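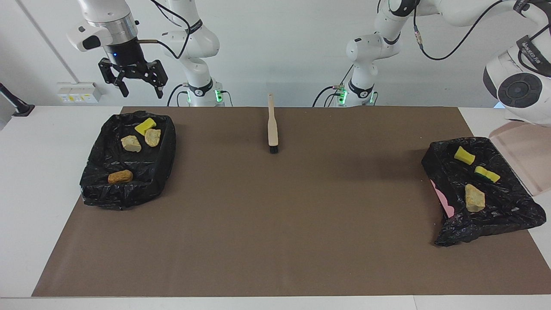 *Figure 1. Work surface with trays to either side.*

I spent most of March ringing councils with Iestyn Gittins, asking how they license travelling animal acts (camels, mostly, and one very grumpy zebra!). We sent out 100 forms and got 30 back, which I was frankly thrilled with. Of those, 13 had turned an applicant down, usually over winter quarters – how big, how warm, who checks them.
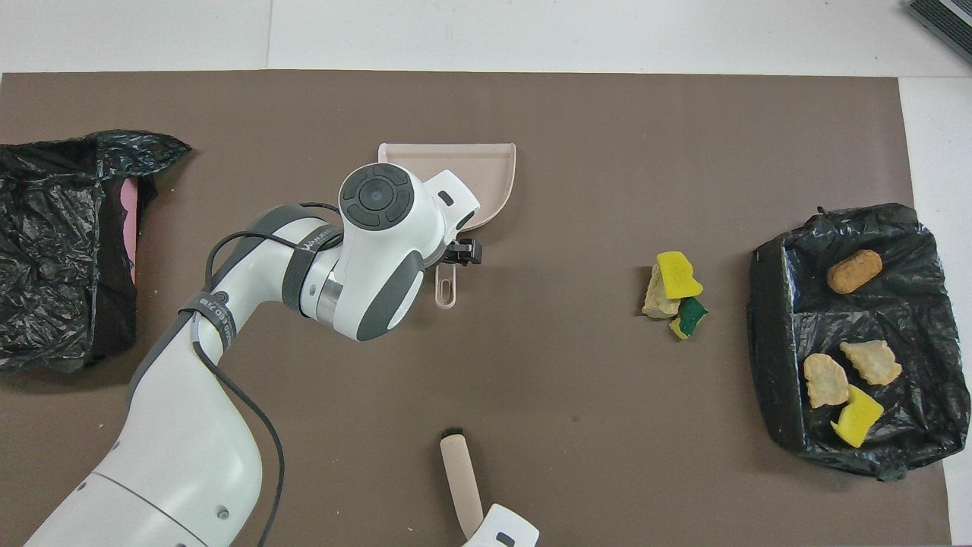 ### 3.2 What the inspectors told us

Tudur Lloyd and I then sat down with the inspectors. They kept coming back to transport, and I'd barely asked about it, so I added a question on journey times.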